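Chapter 6
Drives and the Places Where They Live

When you finish this chapter, you will be able to find the hard drive in a desktop computer, name the parts near it, and explain how the drive is held in the case.

In Chapter 5 we studied memory, which forgets everything when the power goes off. A hard drive keeps its contents. It is also one of the parts that a technician replaces most often, so we begin with its place in the case and leave the inside of the drive for Section 6.3.
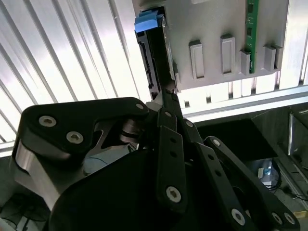
Figure 6.1 A hard drive partly inserted in the metal chassis, with a blue release tab at the top.

Many makers use colored plastic for the parts that a hand is allowed to move. In our practice exercises with the Wallunberg desktop, please look for the color first - it saves time. Do not pull the drive by its connector.

The power supply is often a close neighbor of the drive. Its label gives the electrical values, and you will need them for Exercise 33 on page 94.

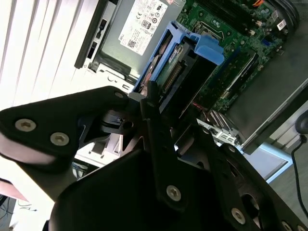 6.1 Bays, Caddies and Latches

A bay is the space which the case gives to a drive. A caddy is the holder that carries the drive into this space, and a latch keeps it there.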